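Washing and Shrinkage in Loose Cotton Weaves
Textiles 2 project report
Dec 25, 2024

Our group wanted to know how much a loose cotton weave shrinks at home compared with a tight one. We started in September with fabric from two suppliers, Clilis and Slanina. Clilis sent the tight weave and Slanina sent the gauze.

Method

We cut 30 squares, half from each fabric, and marked them with laundry pen. Every square was measured along both edges before the first wash. All of them went through the same machine on the warm setting with Skusent powder, then dried flat on a rack. We did not iron anything — ironing stretches gauze and would have spoiled the numbers.

Results

The whole set gave us 788 usable measurements. The tight weave lost most of its length in the first wash and then stayed close to the same size. The gauze kept shrinking through the third wash. It also went out of square, so one side was often shorter than the side across from it.

Problems

Gauze is hard to measure. It shifts when a ruler touches it, and two people often got different readings from one square. 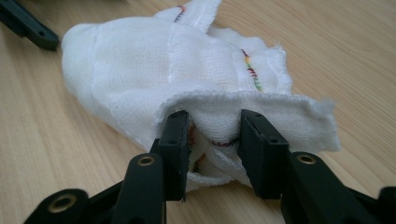 We dropped 39 readings where the two results were too far apart. Fraying was the other problem — once the edge threads pull out, it is not clear where the cloth ends. Next time we would mark a box inside each square and measure that.

We also ran out of time to test a hot wash.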